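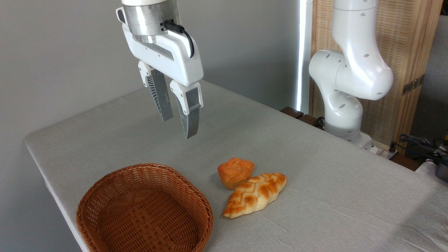
Fig. 1. Table with the cloth on, basket at the near left.

## 3. Preparing the table and the basket

This section is for the Astham table cloth and the Jadier woven basket, set no. 1202. Read it one time to the end before you start. You will need a clean dry rag, a soft brush and the bag of felt pads.

### 3.1 Putting on the cloth

1. Take everything off the table and wipe the top. Let it dry fully. A cloth laid on a damp top can leave a mark on the varnish.
2. Unfold the cloth on a clean floor or a bed and find the sewn label. The label side goes down.
3. Lay the cloth on the table with the long side along the long edge. Let it hang the same on both sides.
4. Go to the far corners first. Pull the cloth softly over each corner so that it wraps over the edge in a round shape, as in Fig. 1. Do not make a sharp fold there.
5. Smooth the cloth with your flat hand, from the middle to the outside.
6. Fix the hanging part under the table top with the 7 clips from the bag. Put 2 clips on each long side, and the others where the cloth feels loose.

**Note:** The light grey colour shows coffee and berry juice very quickly. If you spill, press with a dry rag and do not rub.

**Caution:** Do not iron the cloth on the table. Heat can go through to the varnish.

### 3.2 Preparing the basket

1. Remove the paper and the cord from the basket. Look under the rim also, small pieces of paper like to stay there.
2. Turn the basket upside down and tap the bottom with your fingers. Some dust will fall out of the weaving. This is normal with a new basket.
3. Brush the inside. On the sides, brush along the fine horizontal strands. On the bottom the weaving is wider and goes crosswise, so brush in both directions.
4. Run a finger slowly along the braided rim. If you feel a sharp end, cut it with small scissors close to the braid. Do not pull it.
5. Stick the felt pads under the bottom, near the corners. Press each pad and wait 50 seconds before you put the basket down.

**Note:** The reddish-brown colour is not the same on every basket, and the bottom can be darker than the rim. We do not exchange a basket for this reason.

### 3.3 Placing the basket

1. Put the basket on the cloth near the left edge of the table. If you are left-handed, you may prefer the other side.
2. Check that the whole bottom stands on the table top, also when the rim comes close to the edge.
3. Keep the basket empty until the cloth is flat below it. If there is a wrinkle, lift the basket up and smooth again. Do not slide it.
4. Put a Dramon paper liner inside if you will use it for bread or for fruit without skin. Whole fruit can go in without a liner.

**Caution:** Do not carry the full basket by one side of the rim. Use both hands and hold it from below.

### 3.4 Cleaning

- Cloth: cold wash, with a mild soap. Hang it to dry by the short side.
- Basket: brush only. If something sticky is inside, use a slightly damp rag and leave the basket in the shade until it is dry. Never put it in the dishwasher.
- Felt pads: change them when they become thin. Replacement pads are in the Fukuda spare bag, together with two extra clips.

For the matching napkins, see section 4.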